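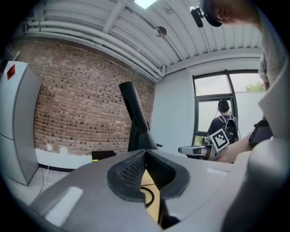
Gripper trouble, and what we're doing about it

Quick one this month, we're behind on everything. Most of you heard bits of this in the hallway already so here are the parts in order.

On Mar 7, 2026 one of the hand-held grippers (Skonda body, old trigger) shut on Chia-hao Yuen's index finger during a handover and wouldn't let go. Pinched, bruised nail, no break. He got it out by pulling the battery with his other hand. Took 15 seconds, which is a long time if it's your finger. He's fine, typing slowly, wants no more cards.

What happened, as far as we know. The trigger spring had worn down and stuck in. Normally the Drandow board sees a stuck trigger and drops the motor current after 6 seconds. It didn't. Somebody (me) had loaded the bench settings the evening before to chase a calibration problem and never put the normal ones back. Bench settings have no timeout. So the thing just kept squeezing, low force, but it kept squeezing.

Noémi Antal went through the logs after. The session before the pinch had 257 trigger pulls in it and 7 of them show the same slow release. So it was there to see. We don't look at release times at the end of a session, only at dropped frames and marker tracking. That changes now, Noémi has a script for it and will send round the link once it stops crashing on the older files.

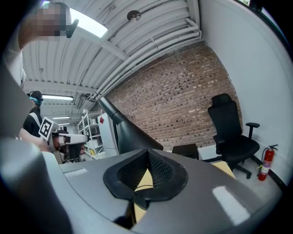 Second thing, cables. Not the cause, but Chia-hao said he couldn't step back when it grabbed him, the lead from his backpack had gone round his partner's. Two people working close together, both wired up, both reaching in over the same part. We've all done it. From now on backpack leads get clipped at the shoulder and the belt before you pick anything up. If you can't take one full step back in any direction, stop and sort it out.

New rules, starting right away:

No bench settings on any gripper that leaves the bench. The Bakos loader will show an orange bar across the top if you try. Do not click past the orange bar.

Handovers by the body of the tool only. Fingers stay off the pads, even with the power off.

Check the trigger before every session. Squeeze, let go, should snap back. If it's lazy, tag it and leave it on my desk with a note saying which unit. Please write the unit number, last week I got a note that said "the gray one".

Everybody learns where the battery latch is, by feel, left hand and right hand. Chia-hao will show you. He is now very good at it.

Springs: new ones ordered from Ekidus, stiffer, supposed to be rated for a lot more pulls than the old kind. They wouldn't give a firm ship date. Until they come we run only the units that pass the snap test, so the schedule is going to be tight and some pairs will get moved. Check the sheet in the morning, not the night before, it keeps changing. The May demo is still on as far as I know.

Also if you had a slow release at any point this winter and shrugged it off, tell me or Noémi. Nobody's in trouble. We just want the unit number and a rough idea of when. Two people have come foward so far and both times it was the same unit, so thats useful.

The full write-up with the log plots is on the shared drive under Safety. Paper copy by the charging rack for people who won't open the drive, you know who you are.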